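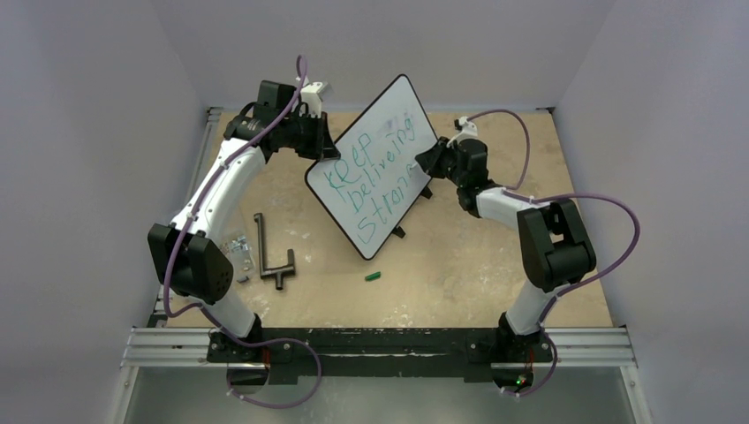

Asunto: Re: [lista-pizarras] Marcas que no salen y la pizarra pequeña de la oficina
Fecha: 3 de agosto de 2020

Buenos días a todos:

Contesto al mensaje de la semana pasada, que dejo citado para que se entienda de qué hablo. Pido disculpas por adelantado por mi español. Lo escribo despacio y con el diccionario abierto, pero algunas preposiciones se me escapan siempre.

> Hola, lista:
>
> Tengo una consulta sobre pizarras blancas pequeñas, de las que se pueden sujetar con las manos. En nuestro almacén de Jotisville usamos varias para dejar mensajes cortos al turno siguiente. Con el tiempo les queda una sombra del rotulador anterior, sobre todo en la parte de arriba, y cuando escribimos encima se lee peor.
>
> Mis preguntas:
>
> 1) ¿Con qué limpiáis la sombra vieja sin estropear el brillo?
> 2) ¿Qué color de rotulador se lee mejor? Ahora tenemos rojo y la gente se queja.
> 3) ¿Alguien ha comprado las de la marca Palline? Nos ofrecen un lote de 112 y no sé si es buena idea.
> 4) ¿Merece la pena poner frases de ánimo, o es mejor dejarlas solo para avisos de trabajo?
>
> Gracias de antemano.

Respondo por orden, con lo que hemos aprendido en Drokell. Nuestra experiencia es con pizarras de marco negro fino y esquinas redondeadas, de cara brillante. Si las vuestras son mates, quizás alguna cosa no les sirva.

1) La limpieza.

Nosotros distinguimos entre la marca reciente y la sombra vieja. La marca reciente sale con un paño de microfibra seco. La sombra vieja no sale con el paño seco aunque se frote mucho, y frotar mucho es precisamente lo que quita el brillo. El método que usamos es el siguiente: se escribe encima de la sombra con un rotulador de pizarra nuevo, cubriendo bien toda la zona, y se borra enseguida, antes de que seque. El disolvente de la tinta nueva levanta la tinta vieja. A veces hay que repetirlo dos o tres veces. Después pasamos un paño con un poco de alcohol isopropílico y al final un paño limpio.

Lo que no recomiendo es la esponja blanca de melamina (la llamada "mágica", no sé si en todos los países se dice así). Limpia muy bien el primer día, pero es un abrasivo muy fino, y a las pocas semanas la tinta se agarra más que antes. Estropeamos tres pizarras de esta manera y ahora las usamos como bandejas.

También conviene mirar el borde superior, junto al marco. El borrador es rígido y no llega bien a ese sitio, así que allí se acumula la suciedad. Un bastoncillo de algodón es suficiente.

2) El color.

El rojo, a mi parecer, es el peor para las pizarras que se leen de lejos. Además, la gente lo entiende como una alarma. El negro se lee mejor que ninguno, pero deja más sombra. Nosotros usamos desde enero un verde azulado, que en el catálogo se llama "teal" (no encontré una palabra española que me convenza; ¿verde petróleo?, ¿turquesa oscuro?). Se lee bien sobre el blanco brillante, no parece un aviso de peligro y se borra mejor que el negro.

Importa más el grosor de la punta que el color. Con punta fina las letras se pierden en el reflejo de la lámpara. Mejor punta redonda y letra grande, con pocas palabras en cada línea. Con una pizarra pequeña, tres líneas son el máximo razonable.

3) Las Palline.

No las he comprado, así que no puedo decir si son buenas o malas. Un lote de 112 me parece mucho para empezar. Si el vendedor lo permite, pediría dos o tres y las probaría durante un mes, con el mismo rotulador y con el mismo paño que usáis cada día. Una prueba sencilla: dejar una palabra escrita de viernes a lunes y ver si sale en seco. Si no sale en seco después de un fin de semana, la superficie es barata, diga lo que diga la etiqueta.

Mirad también el marco. En las pizarras que se cogen con las manos, los dos lados sufren mucho, porque todo el mundo las agarra por allí. Si el marco va solo pegado, con el uso se abre en las esquinas. Las nuestras vinieron de un distribuidor llamado Tạ, y de momento los marcos resisten. El pedido completo, con rotuladores y paños, nos costó 2558 en total, pero incluía dos pizarras grandes de pared, así que la cifra no sirve para comparar directamente.

4) Las frases de ánimo.

Aquí hay opiniones y yo doy solamente la mía. En Drokell tenemos una pizarra pequeña que se reserva para esto y las demás son para avisos. No mezclamos. Cuando se mezclaban, el aviso importante quedaba debajo de un dibujo de un sol, y alguna vez se borró.

La frase corta funciona mejor. "Keep delivering", por ejemplo, o simplemente "Strong". Algunos compañeros me dijeron que debería estar en español, y tienen razón, pero en nuestro equipo se hablan cinco lenguas y el inglés sencillo lo entienden todos. No corregimos la letra de nadie. Las líneas salen torcidas, una palabra con mayúscula y otra sin ella, y a mí me gusta más así que un cartel impreso.

Cambiamos la frase cada lunes. Si se queda más tiempo, la gente ya no la lee, y además la tinta se hace más difícil de quitar (vuelvo entonces al punto 1).

Una última cosa práctica sobre los rotuladores: guardadlos en horizontal. En vertical con la punta hacia arriba se secan, y con la punta hacia abajo sueltan demasiada tinta y manchan. Nosotros hicimos una caja con 400 rotuladores de un proveedor que cerraba, muy baratos, y perdimos una buena parte por guardarlos de pie.

Tengo una pregunta también para la lista. ¿Alguien conoce un borrador pequeño de fieltro, que se pueda lavar, y que se sujete al marco sin imán? Nuestras pizarras no son magnéticas y el borrador desaparece todas las semanas. Probamos con un cordón, pero se enreda y golpea el marco.

Un saludo cordial,

Mantenimiento y material, Drokell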